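Greifer schiebt runde Teile weg, statt sie zu fassen (Schul-AG, Spielküche)

Sinditz
Wir bauen in der Robotik-AG an einer Aufgabe für den Wettbewerb in Ratberg im Juli. Der Arm soll Spielzeuglebensmittel von der Arbeitsplatte einer Kinderküche nehmen und in eine Schüssel legen. Flache Teile wie das Spiegelei gehen inzwischen halbwegs. Der Kohlkopf rollt fast jedes Mal weg, sobald der Finger ihn berührt. Von oben angefahren wird mit 200 mm/s, die letzten Zentimeter langsamer. Steuerung ist ein Cronin 2144, Software vom Vorjahr. Liegt das am Greifer oder am Ablauf?

Wurkdale
Anderes Polster draufkleben. Hatten wir auch, danach war Ruhe.

Bimla Shakya
Das Polster würde ich erst mal lassen. Ich betreue selbst eine AG, und bei uns war es die Anfahrt. Der Kohl hat eine umlaufende Naht, weil er aus zwei Hälften besteht. Trifft der Finger oberhalb davon, kippt das Teil und rollt. Fahrt also seitlich an und geht tiefer, bis kurz über die Platte. Dann erst schließen.

So stehen bei uns Arm und Teile vor dem Greifen:

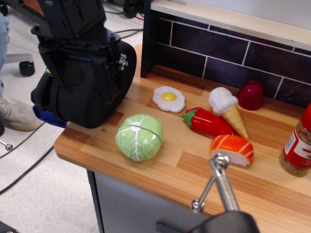
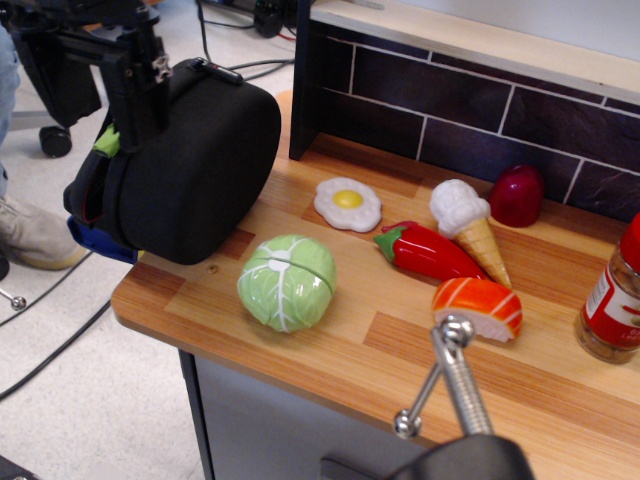
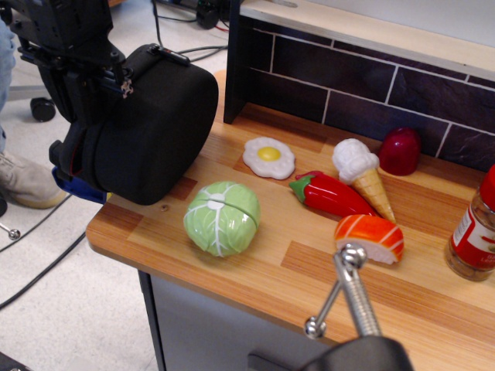 Die Geschwindigkeit auf dem letzten Stück haben wir halbiert und vor dem Schließen eine Pause von 2 Sekunden eingebaut. Das kostet Zeit in der Wertung, aber ein weggerolltes Teil kostet mehr. Prüft außerdem, ob der Nullpunkt noch stimmt, wenn jemand an die Küche gestoßen ist. Bei uns war das mehrmals der eigentliche Fehler. Wenn es danach immer noch rollt, schreib bitte dazu, wie weit der Greifer beim Anfahren geöffnet ist.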